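Handling Operator, Demonstration Bench (June intake)
Kendden Document Services, Pickering site

Since the Nisari sorting line was installed, fewer staff file small printed items by hand. Six bench posts have been created in their place. Operators carry out filing tasks with a pair of hand-held grippers, and the recordings are used to set up the line for new item types.

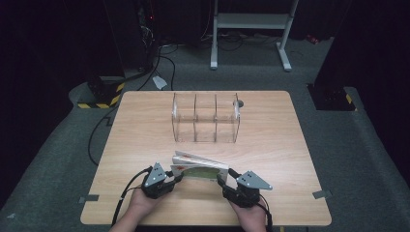

Most items are booklets and thin paperbacks, filed upright in divided racks. Covers must not be creased. The target is 288 completed placements per shift, with breaks taken away from the bench. Failed placements are logged and do not count against the operator.

Duties
- Set out racks and items according to the Gota task sheet.
- Complete each placement at a steady pace, using both hands.
- Check fingertip pads at the start of each shift and after every 300 placements. Report torn or peeling edges and stop using the tool until the pad has been changed.
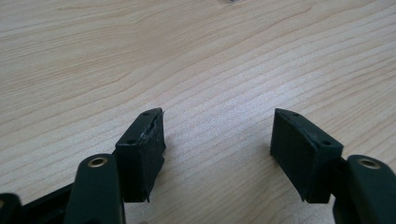 Requirements
- Good control of both hands. Left-handed applicants are welcome.
- Able to work standing or seated.
- No technical qualification needed. Training is paid.

Existing filing staff keep their current grade and hours on transfer, and will be considered first. Apply through the Kendden jobs page, quoting reference 693.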